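Murlow publica en octubre la edición ampliada de su segundo disco
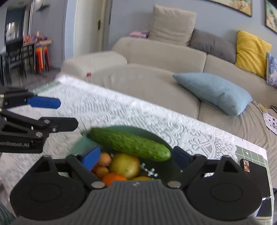 Un bol verde sobre un mantel blanco de encaje.

La banda de doom metal Murlow ha confirmado la reedición de «Steruvville», su segundo álbum, que llevaba varios años agotado en todos los formatos físicos. El disco saldrá en octubre a través del sello Varkov, en vinilo doble y en compacto, con una tirada única de 2,000 copias numeradas a mano.

La noticia la dio el propio grupo en un comunicado breve, en el que explica que la nueva edición contiene 19 canciones. Las ocho primeras son las del álbum original, en el mismo orden. Las otras once son grabaciones de la misma época: cuatro maquetas, dos temas que quedaron fuera por falta de espacio y cinco piezas tomadas en directo durante la gira que siguió a la publicación.

De los dos temas inéditos, el más esperado es «Harasym», una composición de 22 minutos que la banda tocó solamente en tres conciertos y que después retiró de su repertorio. Los seguidores la conocían por una grabación de mala calidad que circula desde hace tiempo en los foros. La versión que aparece ahora es la de estudio, completa, con el órgano y las voces que faltaban en la copia conocida. El otro inédito es una pieza instrumental, corta, sin título en las cintas; el grupo ha decidido publicarla así, sin título.

El sonido del álbum ha sido remasterizado a partir de las cintas analógicas. Según el comunicado, el trabajo fue lento porque dos de las bobinas estaban guardadas en una caja equivocada y tardaron varios meses en encontrarlas. La banda insiste en que no se ha regrabado ninguna parte y que el volumen general es solo un poco más alto que en la primera edición. «Queríamos que se oyera mejor el bajo – siempre nos quedó esta pena – y dejar lo demás en paz», dice el texto.

El vinilo se presenta en carpeta abierta, con la portada original en color y un libreto interior de doce páginas que incluye las letras, los apuntes de ensayo y los carteles de los conciertos de aquellos años. El compacto lleva el mismo contenido en dos discos. Por el momento no está prevista una edición en casete, aunque el sello admite que ha recibido muchas peticiones.

Junto con las dos ediciones normales habrá una caja especial, limitada a 186 unidades, que añade un sencillo de siete pulgadas, un parche bordado y una reproducción de la primera maqueta del grupo. Estas unidades forman parte de la tirada total y se venderán solo en la tienda del sello, con un máximo de una por persona. La reserva se abrirá a las seis de la tarde, en una fecha que Varkov comunicará a los suscriptores de su boletín. Las copias normales llegarán también a las tiendas independientes con las que el sello trabaja de manera habitual.

«Steruvville» fue en su momento un disco difícil. Recibió pocas críticas, algunas bastante frías, y la primera prensa tardó casi dos años en venderse. Con el tiempo se convirtió en el trabajo más buscado de Murlow, sobre todo por la canción que lo cierra, «Casa sin norte», que todavía hoy termina casi todos sus conciertos. Las copias originales en buen estado alcanzan precios altos en el mercado de segunda mano, y en más de una ocasión se han vendido falsificaciones.

El grupo presentará la reedición con una serie corta de actuaciones, en las que tocará el álbum entero y en orden. Las ciudades no se han anunciado todavía. El comunicado dice únicamente que serán salas pequeñas y que en todas habrá un puesto con el vinilo, mientras queden ejemplares. No está claro si «Harasym» formará parte del repertorio – la banda reconoce que la está ensayando, pero no quiere prometer nada.

En cuanto a material nuevo, Murlow tiene escritas varias canciones para su quinto álbum y piensa entrar en el estudio cuando acaben estas fechas. El primer adelanto de la reedición, la versión remasterizada de «Sal y ceniza», ya se puede escuchar en la página del sello.

Noticias relacionadas
Varkov recupera tres maquetas de black metal de los noventa
Murlow: repasamos su discografía disco por disco
Cinco discos de doom para escuchar este otoño
Los festivales de metal en sala cubierta, mes a mes
Cómo reconocer un vinilo falsificado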